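Chapter 3
Borrowed Worlds: How TV Retells an Old Story

I once watched 11 episodes of a show in a single weekend before I noticed I already knew how it ended. It was called Praleck, it was set in a flooded mining town, and it had a jealous brother, a stolen letter and a wedding nobody should have gone to. I'd read that plot in high school! The names were new and everyone carried a phone, but the bones were at least 225 years old.

I wasn't annoyed. I went back and watched the first episode again (with a notebook this time), and that notebook is more or less where this chapter comes from.

When a writers' room takes on an old story, it has to decide early what it's keeping. Some shows keep the characters and throw out the place. Tridden does the reverse: same foggy harbor as the novel, same inn, same church bell, and a whole new set of people living there. I like Tridden a lot, though I'll admit the middle drags, and the bell gets rung far too often. 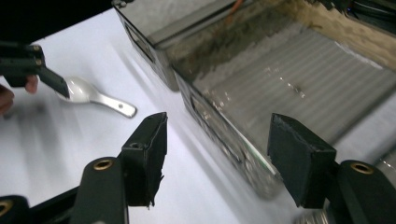 A viewer wrote to me after I said so in a talk last April, and told me I had it backward: the middle was the only part that trusted its audience, and if I wanted a show that dragged I should try Cunha, where it takes nearly 40 minutes for anyone to leave the house. Fair enough. I did try Cunha, and I loved the house.

I bring this up early because you and I are going to disagree about some of these shows, and I'd like you to get used to saying why. "It's slow" is a fine place to start. Then go find the slow bit and time it, and look at what the book was doing at the same point in the story.

We'll begin with Trerkard, a ghost series built on a book that has no ghosts in it at all. Watch the first episode before you read section 3.1, and write down the moment you first felt sure the house was haunted. Keep that note handy, as you'll need it for the exercise on opening scenes.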